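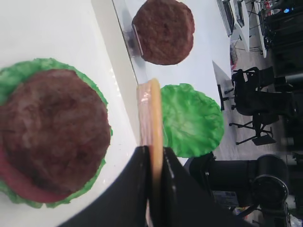
A robot gripper holding a slice of cheese, between a patty on lettuce and tomato and a separate lettuce leaf.

Burger robots come to Kustero kitchen, and the morning shift gets new hours

Ekach — The catering company Kustero will put two robot arms on the burger line of its central kitchen in Ekach in December, the company told its staff at a meeting this week. The arms will lay lettuce, tomato, patty and cheese on the lower half of the bun. People will continue to cook the patties, add the sauces, close the bun and pack it.

The kitchen in Ekach makes 2055 burgers on a normal working day. They go to factory canteens, two hospitals and the schools in the northern part of the town. Kustero has 658 employees in all its kitchens, and 12 of them work at present on the burger line, in a morning shift which begins at 4.30 and an afternoon shift which is smaller.

According to the company, no person will lose the job. Four of the 12 places on the line will be moved to other work in the same building, mostly to the salad room and to the receiving of goods. The remaining eight will stay at the line, but with different tasks and, for the morning shift, with a later start at 5.45.

It was the later start that got most of the questions at the meeting. Several workers said that they are glad to sleep one hour longer. Others had arranged their family life after the early hours, and they wanted to know if they may keep them.

"I finish at half past twelve and I am at the school gate at one," said a worker who has been eight years on the morning shift. "If I start later, then I finish later. For the company it is a small change, but for me it is the whole afternoon."

The production management answered that there will be a list where staff can write their wishes, and that some tasks before 5.45, such as the opening of the cold room and the first cleaning of the surfaces, must be done by a person also in the future. How many people will be needed for this is not decided yet.

Work with the cheese was the difficult part

The arms are supplied by Strachan, a firm which until now has mainly delivered machines for the packing of bread. The system for the burger line is called Dulance. It uses a two-finger gripper and a small camera which sits close to the fingers, so that the arm sees the ingredient from a short distance before it takes it.

Strachan's engineers have been practising the work with Kustero in a room on the office floor above the kitchen since spring. There the arms work on a table, with the ingredients laid out separately on the surface, and they build one burger after the other while a person from the kitchen watches and corrects. For most of these exercises the ingredients are not food but copies, which can be used many times and do not have to be thrown away in the evening. Tests with real food are done in the kitchen itself after the end of production.

The engineers said that the patty was learned quickly. It is firm, it is almost always the same size, and it does not matter much if it is turned a little. Lettuce took longer, as every leaf has another form. But most of the time was spent on the cheese.

A slice of cheese is thin and must be held by the edge, and then it must be laid down flat in the right moment. If the fingers press too hard, a real slice breaks or gets a mark. If they press too little, it slides down. In the first months the arm often put the cheese half beside the patty, and the people from the line had to show again and again how they do it with the hand.

"We never thought about it before," said one of the kitchen workers who took part in the practice. "You take the cheese, you put the cheese. Then somebody asks you which finger you move first, and you stand there and you don't know. I had to go down to the line and look at my own hands."

She and three colleagues have spent two mornings a week in the practice room. They were paid their normal wage for it, with the early-shift supplement. The supplement was first missing from the pay slip of the first month and was added later after a complaint.

Less reaching over the table

For the staff who place the ingredients today, the work is mostly standing, with many small movements of the wrist and the shoulder. The containers with lettuce and tomato stand behind the belt, and a person of shorter height has to stretch for each burger. The staff representatives in Ekach have brought up this point with the company for several years. They say that pain in the shoulder is the most common reason why people ask to leave the burger line.

From this side they welcome the arms. They are more careful about the tasks that will come instead. Two workers in each shift will have the role of line attendant. They fill the ingredients, look at the screen, take out burgers that are not correct and stop the arm when something is not in order. The attendant receives a training of four days, of which one is about safety and one about cleaning the grippers.

"Cleaning is the part I want to see on paper," said a member of the staff representation. "Now we clean tables and belts. Fingers with joints are something else, there is sauce in every corner. If it takes forty minutes, then it must be in the shift, and it may not happen after the shift."

Kustero said that the cleaning will be counted as working time. The fingers can be taken off without tools and put in the washing machine, while the arm itself has a cover that is wiped. The company has ordered a second set of fingers for each arm, so that one set can be washed while the other is in use.

There is also the question of money. The attendant role will be one wage step higher than the present work on the line. The people who move to the salad room keep the step they have now. This was criticised at the meeting by some of the older employees, who said that the work in the salad room is colder and should be paid better in any case. The company did not promise anything here.

How fast the arms will be

On the speed, the information was more modest than some had expected. One arm is at present slower than a trained person. Strachan expects that both arms together will reach the pace of the belt as it runs in the afternoon, but not the pace of the busiest hour between seven and eight in the morning. In this hour two people will stand next to the arms and place ingredients by hand, as today.

The production management said that it does not plan to run the belt faster after the installation. It wants a steady start of the day and fewer problems when colleagues are ill. Last winter the line had to be closed on several mornings, and the canteens received sandwiches in place of burgers.

Some of the staff doubted that the rule about the belt speed will hold. A worker from the afternoon shift asked for it in writing. The management agreed to put it in the minutes of the meeting, with a review after the first six months.

The arms will stand behind a low transparent screen, and they stop when a person reaches over it. During the tests in the kitchen they stopped also when a person only wanted to pick up a fallen tomato slice, and starting them again needed almost a minute. Strachan has since changed the settings and says that the arm now continues by itself when the hand is gone. The kitchen staff will try this out in the coming weeks before the new arrangement is approved.

What happens next

The part of the floor where the arms will be fixed is going to be renewed in November. For this work the burger line moves for five days to the other side of the kitchen, where otherwise the soups are filled. Canteens that order soup will get a shorter menu in these days and have already been informed by letter.

In the first two weeks of December the arms will work only in the afternoon shift. If this goes well, the morning shift follows, and from then the new starting time will be valid. Those who want to keep the early hours must put their name on the list before the end of this month. The list hangs next to the time clock, and it is also possible to give the form to the shift office.

Kustero has other kitchens where burgers are made, but it said that there are no plans for robots in them at the moment. A decision on this will be made after the review in Ekach.

Staff who could not be at the meeting can visit the practice room on the office floor during the afternoon break, from 2.15 until 2.45. The company asks visitors to leave hairnets and kitchen shoes downstairs.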